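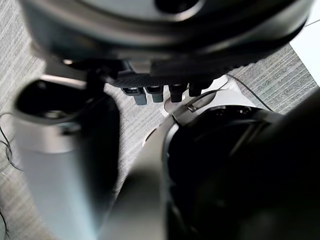

Photo: Stollthorpe Road Rooms, 6/26/18

1/ The back room on Stollthorpe Road has had its new floor since March and people keep asking what we put down and what it cost. I'll go through that, then the dishes, which get more questions than the floor does.

2/ The carpet is gray with stripes. We ordered it from Czerwiński, the flooring shop two streets over. It came to $1,039 with fitting. We had a second quote that was lower but didn't include taking up the old stuff, and the old stuff was glued.

3/ We looked at plain gray first. The sample sat by the door for a week and every crumb showed. The striped sample got the same week in the same spot and was easier to live with. Not a scientific test. We went with stripes.

4/ Yes, carpet in a room where people eat. The reason is noise. The old vinyl made every chair sound like a truck, and the people downstairs had complained more than once. No complaints since the carpet went in.

5/ Cleaning: vacuum every evening, run it along the stripes and then across. Spills get blotted with a white towel and cold water. Please don't use the orange spray on the shelf, that's for the sink.

6/ Coffee has come out every time so far if you get to it quickly. Curry did not come out completely. There is a small patch near the radiator and I know about it, thanks.

7/ Now the dishes. We used to have a plastic drainer with a tray under it. The tray never dried out and it smelled by the middle of every week. It went in the trash in March along with the vinyl.

8/ The replacement is stainless steel wire, a Skevden. No coating to peel. It isn't cheap for what it is, but the last plastic one lasted less than a year and I didn't want to buy a third. 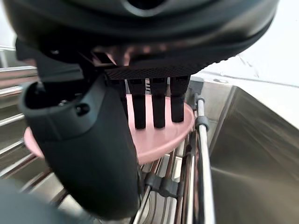 Pink plate in the wire rack

9/ The pink plates are Floswood. We bought 10. I wanted a color that didn't match anything people bring from home, so that at the end of the day it's easy to tell what belongs in the room. A plain white plate goes home in somebody's bag by accident and you never see it again.

10/ How to load the rack, as asked: plates in the slots between the wires, bowls upside down at one end, cups wherever there's still space. If you lay a plate down across the wires it takes up the room of several, and it holds water in the rim. Fine if the rack is nearly empty, annoying at lunch.

11/ Knives don't go in the rack. Wash them, dry them, put them back in the drawer. I've asked for this before and I'm asking again.

12/ About hard water, which we have a lot of. Steel wire gets a white film after a couple of weeks. I take the whole rack to the sink, pour warm water and vinegar over it, leave it while I do the cups, then rinse. An old toothbrush is good for the places where the wires cross.

13/ Somebody asked if the pale plates stain. Tomato sauce leaves a faint orange ring if you let it sit overnight. Baking soda paste and a soft cloth took it off the one I tried. Beets I haven't tried.

14/ The room budget for the year was over $3,000, and the floor was the biggest single thing in it. Plates and rack together were small money. The rest is going to a new water heater, which I'll post about when it's in. The quote is sitting in my inbox.
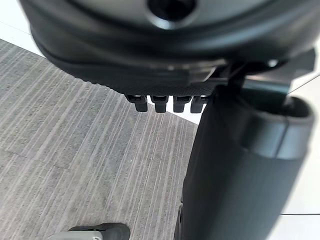 Same day, dark gray and white

15/ Hours, for those who asked in replies: the room is open until 12 for the morning group, closed while the floor gets vacuumed, then open again for the afternoon. Wash up before you leave even if you plan to come back. The afternoon people need the plates.

16/ If a plate chips, put it on the windowsill and leave a note. Don't put it back in the stack. I still have the order number and can get single replacements.

17/ Two people wanted to know if Czerwiński had any of the carpet left over. They cut ours from a full roll and said they could order more, so call them. We kept the offcuts. They're rolled up in the closet in case we ever have to patch the spot by the radiator.

18/ Next thing on the list is shelf liner. The current one is sticking to the cups. If you have one you like that wipes clean, post it below.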